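Filed under: Home Builds | Robotics | Interviews

December 4, 2019

The builder behind Palleo works a day job at Villmont and asked to be known only by the name of the project. Palleo is a two-armed robot for kitchen chores. It has taken up most evenings for 20 months.

"I started with one arm and a bench vice," the builder said. "The second arm came when I got tired of chasing bowls across the table."

The joints were bought second-hand from Thorlacius, a surplus dealer. The gripper fingers were made at Zanent, a shared workshop where members pay by the month. The first set was too short, and the builder went through 8 versions before settling on a black pair.

Each gripper carries its own small camera. Most of the trouble so far has been with what those cameras see.

"Clear plastic is the worst," the builder said. "The arm looks straight through the wall and goes for the cup inside. In low light it's harder still."
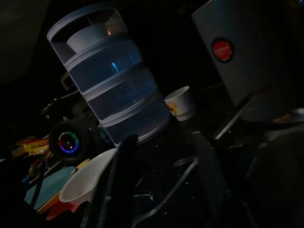 The software keeps a log of every attempt at a grasp. In one week in December the log reached 164 entries, and the builder read all of them. Many of the failures came down to the wrist turning too late, so that one finger touched before the other. The fix was a change to the order of the moves, and it took an evening.

Cables have been a longer job. "You think you've left enough slack, then the elbow goes out and pulls the plug," the builder said. "I've redone the right arm more often than the left. It still has a loop I don't like."

The kitchen work began around 10 weeks ago. Plates were put off until later, and the builder chose to begin with what lies in the bottom of the sink.

"Chopsticks are thin and they roll, and steel on steel is hard for the camera. If it can manage those, I'll be happy to try forks."

The arms move slowly near the basin. The speed limit is set in the software, and there is a stop button on a lead that the builder keeps in one hand.

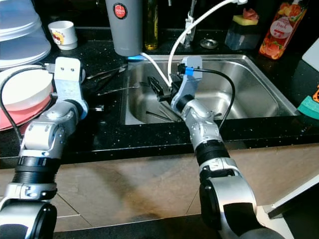

What comes next

The builder wants to tidy the wiring and write up the parts list before adding anything new. A softer fingertip is planned, cut from sheet rubber at Zanent.

"I'm not selling it," the builder said. "I'd like it to clear the sink once, start to finish, without me touching the button."

Contact us | © 2019 | Back to top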